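Two-arm sorting cell, cable routing and tray position

nollgate_raimo
30/12/2019
Hello everyone, and thanks again for all the help in September! The two little arms are finally bolted down in their white box in my spare room, and the wiring has eaten 49 hours of my life (my wife kept the tally, not me). I'm now stuck on cables. Do you run yours along the links or hang them from overhead?

Madalena C
Lovely to see you still at it, Raimo! I'd go overhead every time. I had mine along the links at the Flutcombe workshop and they caught on everything.

oskari_t
I disagree, sorry. Overhead is fine for one arm, but with two reaching at each other you end up with knitting. Fasten them at a couple of points and leave a generous loop by the base.

Madalena C
A generous loop is exactly what caught on mine — but I'll admit my box was narrower.

nollgate_raimo
I went with Oskari's way in the end, purple cable on both sides, and I kept the walls bare for now. The tray sits between the grippers and a bit behind them, which Paavo told me was too far back when he came by for coffee.
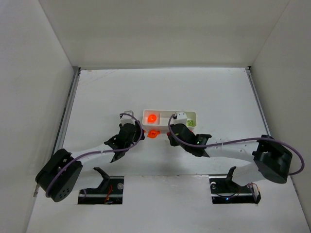 I've been using the orange ball and some green bits as test pieces, and I like having the tray back there, as it leaves me the front between the two floor openings clear for setting things down. My wrist offsets are 1,193 on the left and 279 on the right, if anyone wants to compare.

paavo_s
I still say too far back! Bring it forward a finger's width and try those offsets again. And do something about that loop on the right, it swings out awfully wide.

oskari_t
Leave the loop alone, Paavo. Raimo, what's your speed limit set to?

nollgate_raimo
3,665 on both, same as Joni's. I'll try the tray tonight after supper and post the new offsets.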